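Posted to the Gallardo manipulation list, May 2026
Subject: Re: Lirnenine numbers on tabletop picking

On the list, a Sedik user wrote:
> We finished the first full pass with Lirnenine last week. 978 successes
> out of 2000 simulated episodes, which is nearly double what our old
> baseline got on the same scenes. The policy was trained only on
> rendered data. I think this settles the question of whether
> the wrist view is worth the extra compute. Has anyone else reproduced?

Congratulations on getting the whole thing to run end to end. I mean that. I gave up on the Trorkmont version twice before I got a clean install.

But I don't think it settles anything yet, and I'd like to say why before the number ends up in somebody's slides.

First, what is a success? I went through the config you posted and the check seems to be on object height at the last step. If the object is higher than it started by more than the threshold, it counts. That rewards a lot of things I wouldn't call a grasp. An object that gets wedged against its neighbor passes. So does one that tips up on end at the right moment. In my own runs I replayed 30 of the episodes marked as good and threw out 18 of them after watching. Mine is a small sample and my scenes are not your scenes, so please don't quote it as a rate. It was enough to make me stop trusting the flag.

The salt shaker is where I'd look first. It is light, it has a narrow top and a wide bottom, and in these assets it is built out of flat panels. Flat panels are kind to a parallel grip in simulation. You get a nice big contact patch that a round plastic wall would never give you.
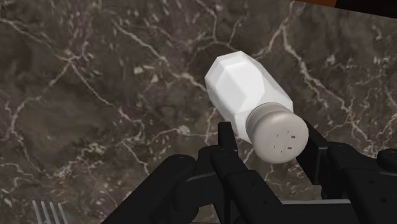 Second, the wrist view. Your ablation takes the wrist camera away and the score drops, and you read that as the wrist camera carrying useful information about the object. Maybe it does. But the policy without it also has fewer input tokens, and you kept the same learning rate and the same number of steps. I'd want to see the run where the wrist camera is still there and is fed frames shuffled from other episodes. If that one drops just as far, fine, I'll believe the claim. If it holds up, then what you measured is mostly the network being a different size. I asked for the same control when the Trorkmont people posted their table last July and never got an answer, so I'm asking again here.

Third, clutter. The write-up says "cluttered kitchen scenes," and I think that word is doing too much. There are a handful of items on a big counter with plenty of open stone next to them. The hard part is local, where the shaker is right up against the egg and the mug is close by, and the arm has to come down without moving either. That is a good test. Then score it as one! As far as I can tell nothing in the metric cares whether the egg got shoved or the mug went over.

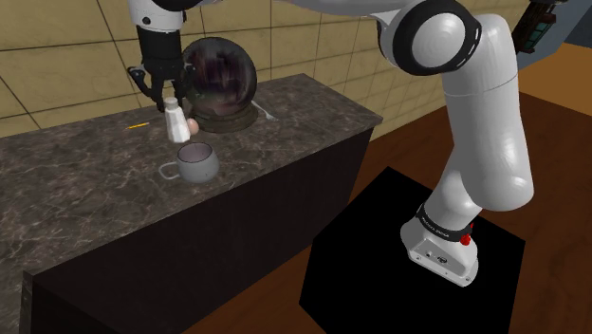
I'd suggest logging the pose of every object before and after and reporting how far the non-target ones moved. It costs almost nothing, the simulator already knows. My guess is that your total falls quite a bit once you require the neighbors to stay put, and that the gap to the baseline shrinks too — but it's a guess, and I'd be happy to be wrong.

Fourth, and this is more of a grumble, the outside cameras. In some of these layouts the arm hides a good part of what it's working on. From one side you lose the top of the glass ball and half the egg behind the hardware, and whether the fingers are around the shaker or just in front of it is hard to judge from that view alone.

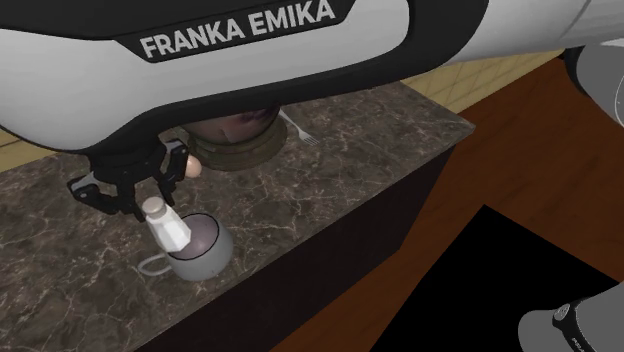 So if the outside view is that poor on a share of the episodes, of course adding a wrist camera helps. It would help any method. A fairer baseline is a second outside camera on the other side of the counter, same resolution, same compute. I haven't seen anyone run that with Lirnenine and it seems like the obvious thing to try before we all agree that wrist views are the answer.

On reproducing: I'm partway through. I have the Sedik scenes loading and the arm moves, but my contact settings differ from yours and I can't find yours anywhere in the repo. Friction on the fingertips and the solver step size would be the two I need. If you changed them by hand at some point, please say so, even if you don't remember exactly when. I got large swings from friction alone on the older assets.

Also, were the 2000 episodes over fresh layouts, or were some of them the same layout with a new seed? The README can be read both ways.

I'll post my logs once the runs are done, including the bad ones.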